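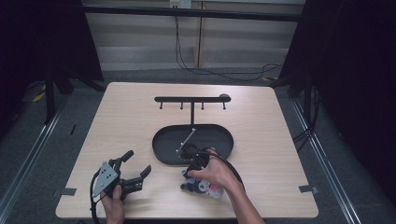 Figure 4. Rack and tray in position, small items waiting their turn on the tabletop.

Section 3: Setting Up Your Kasent Tabletop Rack and Tray

You have reached Section 3, so the stem is attached to the tray and the bar is attached to the stem. If either of these is not the case, go back to Section 2. If you are holding a leftover part, also go back to Section 2, and take a long look at Step 6 while you are there.

This section covers where to put the rack, how to hang things on it, and what to do with the tray. Allow 16 minutes. Kelly Bittencourt, who wrote the first edition of this guide, allowed five, but she didn't own many keys.

3.1 Choosing a table

The rack will stand on any flat, level table. Light wood shows off the black finish nicely and also shows every speck of dust that falls off it, so pick whichever of those matters more to you.

1. Clear the table. Moving everything to one side does not count as clearing.

2. Wipe the surface and let it dry.

3. Set the rack near the middle of the table, with the stem at the back and the open length of the tray running toward you.

4. Press down gently on each end of the tray. If it rocks, the table is uneven or there is a pen cap under it. Check for the pen cap first.

5. Turn the rack until the bar runs parallel to the back edge of the table. People who say they don't mind a crooked bar have been known to get up at night and straighten it.

Note: If several people share the table, mark the agreed position with a short strip of dark tape near each front corner. It ends a certain kind of conversation.

CAUTION: Do not lift the rack by the bar. Take hold of the tray with both hands, keep it level, and empty it beforehand.

3.2 Loading the pegs

The pegs are short. This is on purpose. Long pegs invite people to hang four things on each one, and then you own a bush.

1. Start with the two inner pegs, nearest the stem. Hang your heaviest item on one and your next heaviest on the other.

2. Move on to the outer pegs with lighter things: small plush charms, key rings, a lanyard, the bracelet you take off to wash dishes.

3. Hang one item per peg. Look at it. Resist.

4. Let go of each item slowly and allow it to stop swinging before hanging the next.

The total load for all the pegs together is 700 grams. You can weigh your items on a kitchen scale, or you can do what Wagner Amaral in our returns department suggests and hang only things you would happily drop on your foot.

CAUTION: The rounded knob at the end of the bar is a finish piece. It is not a peg, and a loop hung over it will slide off at a time of its own choosing.

Note: Plush items should hang from a loop or cord. Don't push a peg into the stitching. Edileuza Prado tested this on a plush frog for the previous edition and was asked not to test it again.

3.3 Using the tray

The tray takes whatever has no loop. Its raised sides will keep a round object from rolling onto the floor, which covers most of what it was built to do.

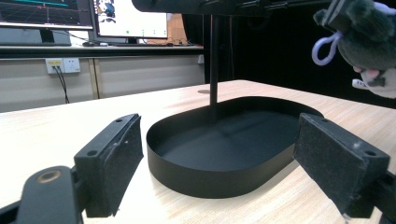
Figure 5. The tray empty, long axis running back toward the pole. Check yours from this angle before loading.

1. Start with nothing in it. A tray that begins with three old receipts will end with thirty.

2. Look along the tray from the front. The pole should rise straight up behind the far end. If it leans, return to Section 2 and tighten the stem, a quarter turn at a time.

3. Lay long, thin things in first, lengthwise or on the diagonal. A slim metal rod or a pen will usually settle happily at a slant.

4. Put small, rounded things in next. Leave some of the floor of the tray showing, so you can see what you own.

5. Stop when anything rises above the rim. The rim is the whole system, and once you've stacked past it you simply have a pile with a border.

Note: The tray is dark. So are most of the things people lose in it. If you are forever hunting for a black item on a black floor, line the tray with a piece of pale felt cut to the oval. Heloísa Vasconcelos sells a nice one at the Marín counter, though an old dishcloth and a pair of scissors will get you most of the way.

CAUTION: The tray is not meant for liquids, candles, wet sponges or coffee cups. It looks about the right size for a coffee cup. Please don't.

3.4 Rearranging a loaded rack

You will want to swap things around by Friday at the latest.

1. Take everything off the pegs and set it on the table in a loose group, in front of or beside the tray.

2. Empty the tray too. Yes, all of it.

3. Sort the group into things that hang and things that don't. Anything you can't identify goes in a drawer for a month, and after that the decision tends to make itself.

4. Rehang from the inside out, as in 3.2, and refill the tray as in 3.3.

Work with one hand steadying the tray whenever the other is near the bar. Most tipped racks we hear about were tipped by somebody reaching across for one quick thing.

3.5 Cleaning

Dust the bar and pegs with a dry cloth. Wipe the inside of the tray with a damp one and dry it right away, as matte black keeps a very faithful record of water spots. Skip the furniture polish. It makes the pegs slippery, and everything you hung so carefully will end up in the tray.

If you own the wider Koltar bar, the cleaning steps are the same and the load limit is printed on its own card. The wall-mounted Ilirmont version has a separate guide, with more screws in it.

Continue to Section 4, Spare Parts, if you skipped the note about the pen cap and something has snapped.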